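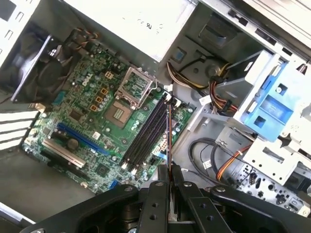 *Photo: Lestside Ledger*

**Monday, April 2, 2018**

LESTSIDE - Motorcyclists who use the Rieger Street bridge will get a new road surface this summer, after the city council voted to replace the open steel grating on the bridge deck with a filled one. The work will close the bridge to all through traffic for nine weeks.

The vote follows a crash in March in which Wenceslao Mansilla, 36, lost control of his motorcycle on the northbound side of the bridge during light rain. Mansilla broke his collarbone and four ribs and spent seven days at Drirnby General Hospital. No other vehicle was involved.

Police listed wet pavement as a factor and did not issue a citation. The report put Mansilla's speed at or under the posted limit of 30 mph.

"The back end started to move and I tried to let it move, like you're taught," Mansilla said by phone. "Then I was on the grating, and grating is not a good thing to land on." He was wearing a full-face helmet, an armored jacket and work jeans. The jeans did not hold up, he said, and he needed skin grafts on his left knee.

Mansilla, a pipe fitter, rides across the bridge twice a day to reach a job site on the east bank. He expects to be off work until at least the end of May and has not decided whether he will replace the motorcycle, a 2009 model that was written off.

Riders have complained about the bridge for years. The open grating lets rain and snow fall through to the river, which keeps plowing costs down, but the steel bars have worn smooth in the wheel tracks. Narrow tires tend to wander on it even on dry days.

A petition asking for the change was delivered to City Hall with 364 signatures. It was started two winters ago by Bautista Daza, who teaches a beginner riding course at the fairgrounds and tells his students to take the Mill Avenue crossing until they have a full season behind them.

"That adds ten minutes to the trip, and I still tell them to do it," Daza told the council during public comment. He asked members to consider a temporary fix before the summer, such as roughening the worn bars or lowering the speed limit in wet weather.

The council did not take up the speed limit. It did direct the streets department to put up larger warning signs at both approaches by the middle of this month. The present signs, which show a motorcycle symbol over the words "Grated Deck," are mounted past the last turnoff on the south side, so a rider who sees one has no way to choose another route.

The deck work was awarded to Trakinance, a bridge contractor that submitted the lower of two bids. The company will fill the steel grid with lightweight concrete and grind a textured finish into the top. The added weight was checked last fall in an engineering review, and the bridge's posted load limit will not change.

Two council members voted no. Both said they supported the repair but objected to a full closure, and asked that one lane be kept open. Streets department staff said a single open lane would push the job into late fall, when it is too cold to pour.

Work is set to begin after the school year ends. Cars and motorcycles will be sent to Mill Avenue. Trucks over the Mill Avenue weight limit will have to use the highway bridge. The sidewalk on the west side of the Rieger Street bridge will stay open to people on foot, and cyclists may walk their bikes across.

Bus riders will see changes as well. The crosstown line will end at the south approach, and passengers going to Drirnby General will need to transfer at the Mill Avenue stop. The transit office said a revised timetable will be printed before the closure starts.

Businesses on the first block north of the bridge asked for signs saying they are open during construction. The city agreed to provide them and will leave the parking on that block free of charge until the bridge reopens.

Mansilla said he had signed the petition before his crash - a student of Daza's brought it around at a gas station - and had forgotten about it until a friend came to see him in the hospital and mentioned the vote. He goes back to his surgeon next week to have the collarbone plate checked.

Questions about the detour can be directed to the streets department at City Hall during office hours.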